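Mikomska Repair Evenings – Progress Report to the Naidu Fund

Period covered: winter through the end of April

Hello again, and thank you for letting us send this in plain letter form instead of the grid. I did try the grid. I got as far as "outputs versus outcomes" and went to make tea, so what follows is the report I'd give you if you were sitting across from me, with the headings you asked for dropped in where they fit.

Where we are

The short version is that the clothes repair evenings are up and running, we are in the hall we wanted, and people keep coming back with bigger piles. When I wrote last time we had 2 sewing machines, one of which ate thread, and we were squeezed into the side room at the library with a hard stop at 8 p.m. Now we have the Trendau hall one evening a week, with proper lighting over the cutting tables and (this still makes me happy) a closet with a door that locks. We can leave the irons there! I no longer drive around with an ironing board across the back seat.

We planned for 16 evenings in this period and ran all of them. One was very quiet because of ice on the hill road, and I nearly called it off, but the people who made it got a whole lesson on inserting zippers pretty much to themselves, and two of them now help the beginners.

Most of what comes through the door is ordinary: hems, split seams, coat linings, kids' pants with the knees gone. We do get side requests, too. Folks bring in the table linen, the costume belt, the beads that need restringing, and if someone in the room knows how, we have a go.
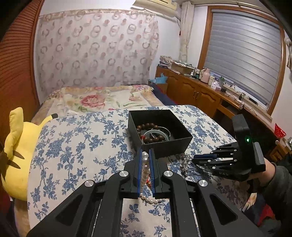 What your money bought

The biggest line was machines. We bought two solid used ones and a serger from Harkon, who serviced them before delivery and threw in a box of spare needles. I had budgeted for new, but the used ones are heavier and sew through denim without complaining, and the difference paid for the serger, which wasn't in the plan at all. I did write to you about that swap at the time and got your okay, so please file this next to that.

After that came hall rent, which is paid through the summer, then thread, interfacing, chalk, pins and an alarming amount of elastic. I underestimated elastic badly. If you ever fund another group like ours, tell them to double whatever they wrote down.

We also set aside 100 for small emergencies and have spent part of it on a replacement foot pedal and an extension cord that isn't older than I am. The rest is still in the tin. Receipts are in the envelope, in date order, except for the one from the fabric market that got washed in my jeans. I've clipped what's left of it to a note.

What hasn't gone so well

The drop-off idea flopped. We thought busy people would leave a bag with us and pick it up the next week, but it meant a few of us sat at home doing everyone's mending while they learned nothing, and the bags piled up faster than we could sew. I stopped it after a month. A couple of people were put out, and I don't blame them.

The pattern-making class has slipped, too. I promised it for early spring and it's going to be fall. The teacher I had lined up took a full-time job, and I'd like to wait for somebody good.

And then there's the heating, which comes on when it feels like it. We've asked the hall about a timer and been told it's on a list – I'll believe it when my hands are warm.
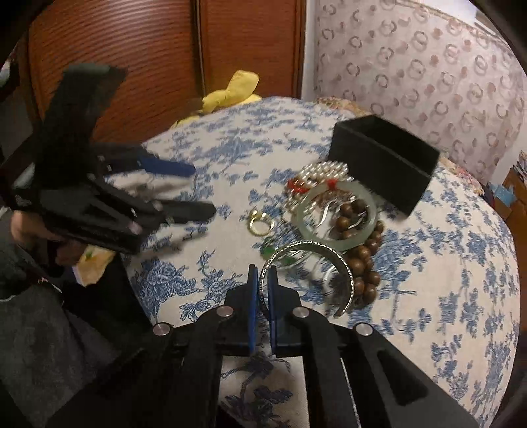 The part I'd really like to talk about is the fall program. We want to add one evening a month for sleeves and cuffs, which is where nearly all of our beginners get stuck. Shortening a sleeve looks like hemming until you meet the placket, the lining and the button that has to land in the right spot, and then it's a different job entirely. Width matters as much as length. A blouse cuff that closes nicely on a bare wrist can be hopeless over a silver bangle with a textured band standing out from it, so I'd want people trying things on with whatever they plan to wear, before anybody cuts. We'd keep that group to 10 people so everyone gets a turn at the good machines, and I'd teach the first few myself.

Money for the next stretch

I'm not asking for more than we agreed. What I would like is permission to move the unspent class fee from spring over to fall, so the pattern-making can still happen, and to use a little of the thread money for a second dress form. The one we have is adjustable in theory. In practice the dial at the waist is stuck on small, and we've been padding it out with a bath towel.

If you can let me know before the summer break, I can book the hall dates while the calendar is still open. The choir wants the same evening and they are very organized.

You're also welcome to come by. We start at 6 p.m. and the side door is the one that opens, so don't stand out front ringing the bell like I did the first time. Bring something with a hole in it.

With thanks from all of us at Mikomska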